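동명이인 때문에 이름 바꾸신 분 계신가요

**stollness_8**

유명인과 이름이 똑같은 사람입니다. 성까지 같습니다. 병원 접수대에서 이름 부르면 대기실이 다 쳐다봅니다. 택배 기사님은 장난 주문인 줄 알고 전화를 두 번 하셨습니다. 마흔 넘어서 개명 신청할까 고민 중인데, 비슷한 경험 있는 분들 의견 듣고 싶습니다.

## 답글

**가을무**

저는 바꿨습니다. 법원 허가까지 두 달 조금 넘게 걸렸고 허가보다 그 뒤가 귀찮았습니다. 은행, 통신사, 보험, 졸업증명서 전부 따로 해야 합니다. 은행 한 곳은 초본을 두 번 떼 갔습니다.

**Cundier**

굳이요? 한 번 들으면 안 잊어버리는 이름인데 영업하는 사람한테는 돈 주고도 못 사는 겁니다. 저는 흔한 이름이라 거래처에서 3년째 다른 사람으로 압니다.

**stollness_8**

영업직이 아니라서요. 민원 창구에 앉아 있습니다. 명찰 보고 노래 한번 해 보라는 분이 일주일에 꼭 한 분은 계십니다.

**Cundier**

그건 좀 피곤하겠네요. 그래도 이름 탓이 아니라 그 사람들이 무례한 겁니다.

**가을무**

무례한 건 맞는데 매주 당하는 쪽은 글쓴이잖아요. 참으라는 말로 들립니다.

**litulance**

예전에 지역 신문에서 Dragica Matić이라는 분 인터뷰를 읽었습니다. 같은 동네에 이름이 똑같은 가수가 살아서 팬레터가 142통이나 잘못 왔답니다. 전부 상자에 모아 두었다가 어느 일요일에 직접 들고 가서 전해 줬다고 합니다. 그 뒤로 둘이 가끔 점심을 먹는다는 내용이었습니다. 이름은 안 바꿨고요.
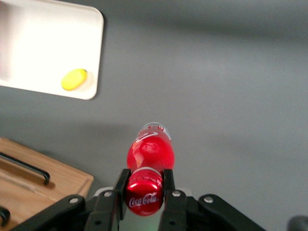 ### 2페이지

**밤버스298**

위에 인터뷰 저도 읽었습니다. 제 기억에는 가수가 아니라 연극배우였습니다.

**litulance**

가수 맞습니다. 나중에 연극도 했고요. 기사 쓴 사람이 Lumturie Georgiou였는데 같은 연재에 Gashi 호숫가에서 혼자 등대 모형 만드는 분 이야기도 있었습니다.

**밤버스298**

등대 편은 기억납니다. 그럼 제가 헷갈렸나 봅니다.

**가을무**

글쓴이님, 개명 전에 직장에서 명찰에 성만 쓸 수 있는지 먼저 물어보세요. 제 옆 부서는 그렇게 합니다.

**stollness_8**

그건 생각을 못 했습니다. 내일 총무팀에 물어보겠습니다. 어머니는 개명 얘기 꺼냈더니 할아버지가 지어 주신 이름이라고 사흘째 전화를 안 받으십니다.

**Cundier**

어머니 말씀도 일리가 있습니다. 그 이름으로 40년 사셨는데요.

**가을무**

저희 집도 처음엔 그랬는데 지금은 새 이름으로 부르십니다. 반년 걸렸습니다.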